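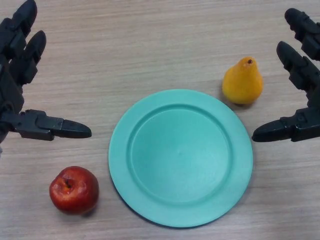 Figure 5. Hands open above the table, with the plate between the apple and the pear.

Trastela Two-Handed Workstation: Set-Up Guide
December 12, 2025
By the Trastela Documentation Office

Section 10. Preparing the Table for a Placing Task

This section applies to all placing tasks in which both hands share one table. It must be read together with the site safety rules. Only operators who have completed the Noter basic course may carry out the steps below.

CAUTION: Engage the motion hold before reaching into the work area. An open hand is not proof that the motors are off.

10.1 Setting out the objects

1. Engage the motion hold and confirm that the amber lamp is lit.
2. Clear the table of tools, cloths, and packaging.
3. Place the plate within reach of both hands. The well of the plate must be empty.
4. Place one piece of fruit on each side of the plate. A diagonal layout, as in Figure 5, is preferred.
5. Leave a clear gap between the apple and the rim of the plate.
6. Stand the pear upright on its base. If it will not stand without support, replace it.

Note: No object may weigh more than 1000 grams. Glass and ceramic plates are not permitted for this task.

10.2 Setting the start position

1. Leave the work area and release the motion hold.
2. Select "Open Start" on the Skistero panel. Both hands move to the start position at reduced speed.
3. Check that the fingers are spread and that neither hand is gripping an object.
4. Check that the thumbs are at a similar height and point toward each other across the plate.
5. Wait 16 seconds before starting the task. The joint readings settle during this time.

CAUTION: Do not correct the position of a finger by hand. Run "Open Start" again — if the fault remains, stop work and follow the Eshun fault procedure.

10.3 Records

Enter the layout used and any replaced object in the station log before the first run. Layouts other than the diagonal one require the written approval of the site supervisor.

Last updated: June, revision 5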